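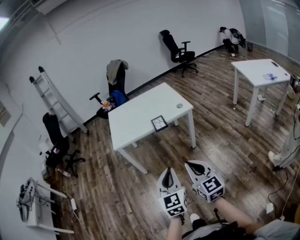
Re: [suda-floor] Hand-held grippers and the packing crew: what changes for people?

From: Mitali Amarasinghe
To: suda-floor

Hi everybody,

I've been meaning to answer this one for a while and then December came, and you all know what December is like in fulfillment. I'm leaving the whole question in because some people have joined the list after it was posted.

> Hello list,
>
> I'm a shift lead at Ghaffari, on the small-parts side. We pack
> spares: gaskets, clips, little bags of screws, anything that fits
> in a padded envelope. Our management has decided to try arms on
> two of the packing tables next year, and the first thing they want
> is for our own packers to record the work using those hand-held
> grippers with the marker cubes on them. You hold one in each hand
> and do the job while it gets tracked.
>
> I'm not against it. But I have a crew who are asking me things I
> can't answer. Are they training their own replacement? Do the
> recordings get used to time them? Is it a real job or a favor they
> do between orders? One of my best packers flat out said no and I
> don't know whether I'm supposed to talk her round.
>
> If anybody has lived through this on the floor (please, not from
> the sales side, I've had plenty of that) I'd love to hear what
> your days looked like before and after. Also any practical stuff.
> How long do people last with those things in their hands?
>
> Thanks

I have lived through it, so here goes. I'm at Grisedik, returns and repacking, 41 of us across all shifts. I packed for years, then I was one of the first to pick up the grippers, and now I run the recording room half my week and still pack the other half. I love it, I'll say that up front so you can adjust for it. But there were parts that went badly and I'll try to give you those too.

What the work is like

The gripper feels silly for the first hour. You've got these two white pointed things on the ends of your hands and a cube with black-and-white patterns stuck on the side of each one, and suddenly you can't pick up an envelope, which you've done ten thousand times with your eyes shut. Everybody laughs at the first session. Let them laugh! It's good for the room. By the second session most of our people could do a basic pick and place, and by the end of the first couple of weeks they had little tricks I'd never have thought of, like tipping a thin item up on its edge against the other gripper before closing on it.

That was the bit that won me over, by the way. When I packed, no manager ever asked me how I got a slippery bag into a tight mailer. It was just something my hands did. Once we started recording, the engineers from Clukisham (they built our cell) were standing there asking people with no title at all to do it again slower and tell them why they turned their wrist. One of the quieter women on nights turned out to have a completely different way of doing the folded inserts, much cleaner than the one in our written procedure, and the procedure got rewritten to match her. On paper, with her name on it. I still get a kick out of seeing that sheet.

Are they training their replacement

You have to take this one head on, and before the grippers come out of the box. We didn't, and it cost us a bad month. People heard "recording" and "robots" in the same sentence and filled in the rest by themselves, as anyone would.

What happened with us: the arms took over the steady repetitive runs, where it's the same item into the same mailer for hours. Nobody lost a job over it. But I won't dress it up, when three people left on their own that year, for their own reasons, only two of those spots were filled. So the crew is a little smaller than it was, and your people will notice that kind of thing even if no one is let go. Ask your management what they'll do about people who leave, get the answer in writing, and read it out. Ours did that eventually and the mood changed the same week.

What's left for human hands is the mixed stuff, the damaged returns, the orders where somebody has to decide something. It's more interesting. It's also more tiring in the head, and a few of our folks really miss the easy runs. You could listen to the radio and think about dinner while you did those. One guy asked to go to the loading dock for exactly that reason and he's happier there. I'd plan for that. I hadn't thought of it at all.

Do the recordings get used to time people

They can be, so somebody has to say they won't. There's a clock on everything. Our rule is that recordings go by session number and the name list lives in a separate place that the floor supervisors can't open. I'd also ask that whoever does pay and reviews puts it in the handbook. Ours is one short paragraph and it does the job.

There's a side effect, too: people record better when they aren't rushing. We had a run early on where everyone was trying to look fast, and the Clukisham folks threw most of it out — jerky, full of fumbles covered up at speed. Slow and ordinary was what they wanted. I put a note on the door that says "no prizes for fast" and it's still there.

Is it a real job

It should be. We started out doing it between orders and it was miserable for everybody. You'd be halfway through a set and get called back to the line, and then the person who covered for you was annoyed, and the person who called you was annoyed. Now recording is a shift you sign up for, with its own line on the schedule and a bit extra per hour. We closed out last quarter with 2549 kept recordings, and I can tell you hardly any of those came from the squeezed-in days.

It also gave a couple of us somewhere to go. In a packing room there's packer, lead, and then a very long gap. Now there's somebody who sets up the room, somebody who checks the recordings and marks the bad ones, somebody who looks after the cell when it stops. I'm the first two. I had never touched anything like it before. I learned it by sitting next to the engineers and being a pest, and I'd tell any packer with a bit of curiosity to do the same.

The packer who said no

Leave her be! Please don't talk her round. We have people who never recorded a single session and they're as good at their jobs as they ever were. One of ours changed her mind after watching for a few months, and she came to me about it, I never brought it up again after the first time. If it's a sign-up it has to be possible not to sign up. And ask her why, in case it's something you can fix. With ours it was wrist pain she hadn't mentioned to anyone, and we got her table raised out of that conversation.

Practical stuff, in no order

Hands: they get tired faster than you'd guess. We stop for a proper break every half hour and swap people at the two-hour mark. Smaller hands get sore first. Bare forearms or tight sleeves, loose cuffs catch.

The cubes: don't let anyone stand a gripper down on its cube, and don't let anyone put a sticker on it (it happened). Wipe them with a dry cloth. Learn what your indicator lights mean and tape a card with it to the wall, or you'll be answering that question all day.

The room: cables off the floor wherever you can, and a power strip closer than you think you need. We lost more sessions to someone nudging a plug than to anything else. Keep a chair for sitting out in. Keep more than one, come to think of it, people like to come and watch on their breaks and I've never sent anybody away. Some of our best recorders started out as the person in the spare chair eating a sandwich.

Tables: move them around between sets if your engineers ask for it. It feels like make-work but they explained that the arm learns more if everything isn't in the same spot each time, and I've seen the difference on our own cell.

Practice items: start with something flat and light, then boxes, then soft bags last. Soft bags are awful. We're still bad at them, and so is the arm, if that makes your crew feel any better.

Show them the result. I can't push this one hard enough. The first time our cell packed a full tray, we had the night crew stay on and the day crew come in early, and they stood around calling out whose move it was. "That's my wrist!" somebody shouted, and she was right, it was hers. If the arms are going to be in the building, let the people who taught them see it before the visitors do.

If you want to see the room, get your management to call ours. We've had groups through before and I'm glad to do it, as long as it's after the holiday returns are cleared. Bring the packer who said no, if she feels like a day out. I can also send the sign-up sheet and the handbook paragraph to anybody on the list who writes to me off-list.

Mitali
Grisedik, returns and repacking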